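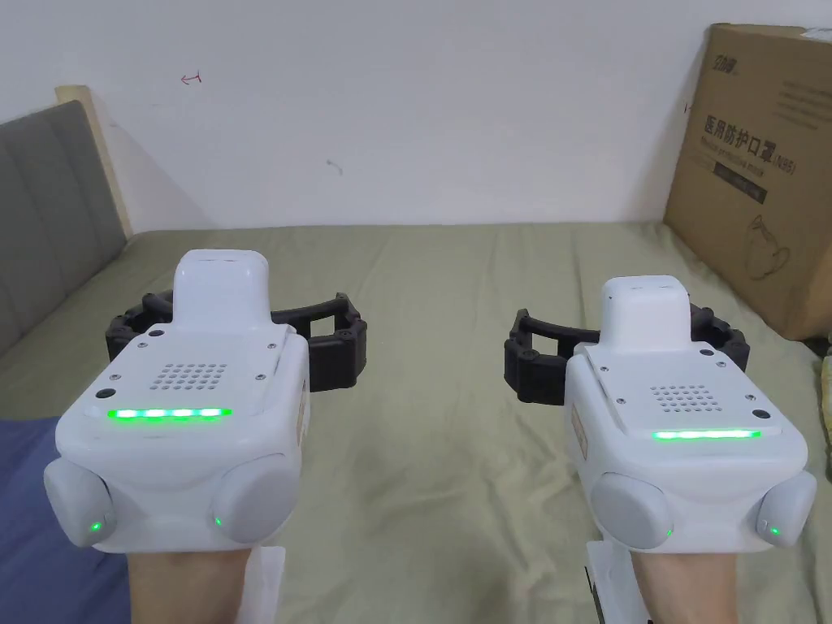

Left and right wrist streams drift apart in Ekach, any fix?

Nosipho Du Plessis
I record two-handed bed-making with a gripper unit on each wrist, and Ekach merges both streams with the head camera. Both units show green the whole time, so I figured I was good. But on my last take (1,897 samples per side) the left gripper closes on the sheet a beat before the right one in playback, and I know I grabbed with both together. It gets worse the longer I record. I'm logging at 50 Hz. Is there a setting for this, or do I have to line them up by hand?

Sandro Zanetti
Green only tells you the unit is up - it says nothing about the clocks. I had the same thing last March! Each unit stamps its own samples, and Ekach trusts those stamps unless you switch the merge to host time. Do that, then clap the grippers shut at the start and again at the end of every take. If the two claps line up, you're fine. If only the first one does, it's drift, and you'll need to stretch one stream to match (linear is plenty for short takes). Old takes without claps are a pain, sorry.

Gentile
restart both before each take, worked for me

Plurkgate
Restarting just resets the drift, it'll come back on long ones. +1 for host time.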